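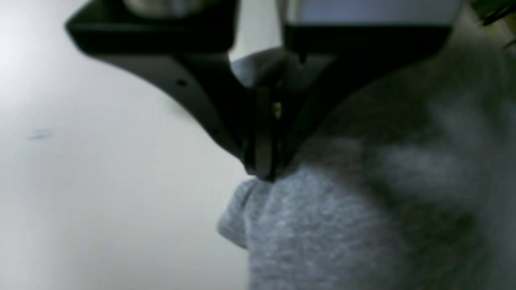 Black gripper above grey fabric.

Nider: progress report to the Brostach fund, second period

You asked for four pages last time and got eleven, so I have been told to keep it short. This covers the watch and phone app only. The tablet version remains where it was in the last report, in a folder.

Where we are

Nider now shows the battery level of a hearing aid on the wrist of the person wearing it. It does this for both ears, separately, which took longer than one would think a second ear ought to. The phone app does the listening over Bluetooth and passes the reading to the watch, and the watch shows two small bars and a number if you tap them. In March the number was sometimes the phone's own battery. Testers found this reassuring, as the phone was usually well charged.

We have 397 people on the test build, against a target in the grant agreement of 2000. I would like to present this as a strong start. It is a start. The sign-up page asked people to type a nineteen-character device code printed inside the battery door, in grey, on grey. That step has gone and the app now reads the code itself. Sign-ups have picked up, though I won't draw you a graph of three weeks.
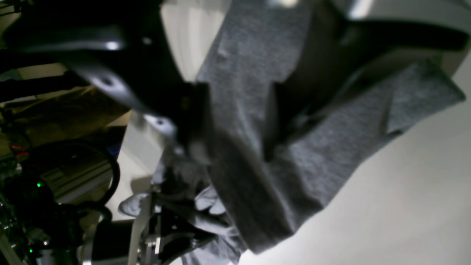
The larger piece of work was the low battery alert. The first version buzzed the watch at 20 per cent, then at 19, then at 18, and so on down, like a lift announcing floors. Testers were polite about it for an afternoon. It now buzzes once at 20 and once at 5, and both levels can be changed in settings. Quiet hours are in too. The default is from ten at night until seven in the morning, and an alert held overnight is shown at breakfast as one message.

Battery use on the watch itself has been a sore point. An app that tells you about one battery by emptying another is hard to defend in a report, and we tried. The complication on the watch face was asking for a fresh reading every minute. It now asks every fifteen, or when the wearer raises their wrist and opens the app, and the complaints have mostly moved on to the colour of the bars.
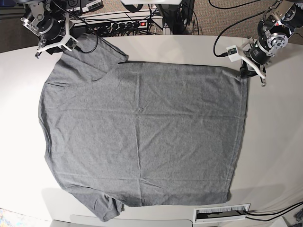

Grey T-shirt on a white table, with two robot arms.

What is late

Two items have slipped.

The first is support for Cleseo devices. They report charge in steps of a quarter, so a Cleseo owner sees 100, 75, 50, 25 and then silence, in both senses. We had planned to smooth this with an estimate based on past use. The estimate is written and is wrong in an interesting variety of ways. I would sooner show four honest steps in the public release and bring the estimate in later, and unless you object that is what we'll do.

The second is the Czech translation, which Sýkora has delivered and we have not put in. The strings are fine. Several of our buttons were drawn to fit the word "OK" and nothing longer, and the layout needs redoing on the smaller watch sizes. It should be finished in November.

Money

Spending is within the agreed budget. Test handsets came in under, mainly from buying them second-hand, and one arrived with somebody's fitness goals still on it. (Wiped, before you ask.) I would like to move the underspend to accessibility testing, which was costed on the assumption that we would get things right first time. A revised sheet is attached with the changed lines marked.

Next period

Public release of the phone and watch apps. The larger text setting, which works on the phone and on the watch currently pushes the right ear off the screen. A help page written for people who have not read the previous help page. Cleseo in its plain four-step form. The Czech version, with buttons.

Questions from your last letter
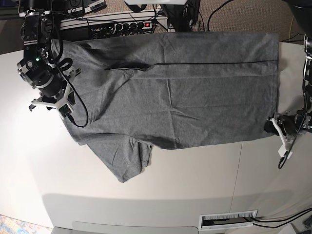 Does the app still work if the wearer leaves their phone at home?

The watch keeps the last reading it received and shows the time beside it, but it can't fetch a new one until the phone is back in range. Alerts stop as well. We looked at connecting the watch straight to the hearing aids and most models on our list don't allow it, so the app store listing will say plainly that the phone has to be nearby.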